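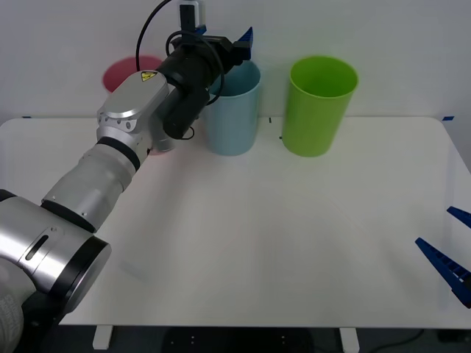 Three plastic cups, right way up, on the white table.

So it's cup week at our place! I have been threatening to deal with the cup situation since the summer and I finally did it over Thanksgiving leftovers, which is when all my best cleaning happens (I was avoiding the turkey carcass).

If you've been reading for a while you know we moved from Hinurmont with way too much kitchen stuff. I had 18 plastic cups. Eighteen! For two adults and a kid who only drinks out of one cup at a time, and usually leaves it on the stairs. There were the stadium ones, the ones with the faded cartoon dog, a couple that had gone through the dishwasher on the bottom rack and came out shaped like a lima bean. Plus a stack from my sister's wedding shower with "Bubbly Babes" on the side, which I'm sorry, Dana, went straight in the donation bag.

What I wanted was plain cups. No lids, no straws, no writing. I like a color you can call out across the room, like "the pink one's yours," and that's the end of the fight. The light blue is my favorite. It's tall and a little narrower at one end, a nice easy shape to hold, and I've been using it for iced coffee even though it's freezing out and everybody makes fun of me. The pink one is really more of a pinky red, depending on who you ask. My husband says red. He is wrong, but we've been married long enough that I let him have it.

I'm a big believer in plastic for every day. I know, I know. My friend Euan Rutherford has these gorgeous handblown glasses, and every time we eat over there I hold mine with both hands like a squirrel. I can't live like that at home. At home I want to knock something off the table with my elbow and hear it bounce.

Now, storage. I stored cups upside down my whole life because my mother did, and she did it because her mother did (dust, bugs, Depression-era reasons I never got the full story on). But mine kept getting that stale cupboard smell inside, especially if I put them away the tiniest bit damp. So they're open end up now, lined up in a row, and so far I like it a lot better. You do have to give them a quick rinse if they've been sitting. I also quit stacking them. Stacked cups get stuck together and then somebody is standing at the sink running hot water over the outside and saying words.

The washing part is boring but a few of you asked last time. I use warm water, a squirt of dish soap and a bottle brush, and if they've picked up a coffee smell I put in a spoonful of baking soda and let them sit overnight. That's it. I tried the Niven tablets that Mom swears by and couldn't tell any difference.

Next up is the food container drawer, and I'm scared. I counted 2 lids that fit anything. I'm giving myself until the middle of December and then whatever doesn't have a partner is out the door, including the big Mamum one I keep pretending I'll find the top to.

Tell me in the comments if you're an up or a down family. And pink or red, I need backup on that!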